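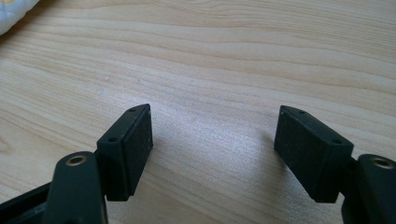
Movport opened its training floor to visitors for an afternoon in February, and I drove out to Clandby expecting a sales pitch. I got one, with coffee.

The pitch goes like this. A person picks up a gripper by hand, does the chore, and the recording teaches the robot. Magdy Hegazy, who runs the floor, told us they had 2747 recordings of one folding task and that 649 of them had been thrown out. I asked what was wrong with those. "Mostly people rushing," he said. I would have liked to see a few.

Visitors could have a go. The grip is heavier than it looks and my wrist complained after two tries. Squeeze, lift, let go, open the fingers wide before the next one. The black pads do hold cloth well, I'll give them that.

Then Chibuzor Etim ran the arm from a remote station, and everybody clapped. I didn't – a man steering an arm is a man doing the job slowly. When I asked to watch it work with no one at the controls, I was told that demo is at the Skadbridge site.

Skadbridge has no open day listed. I've written to ask for one and will post whatever they send back.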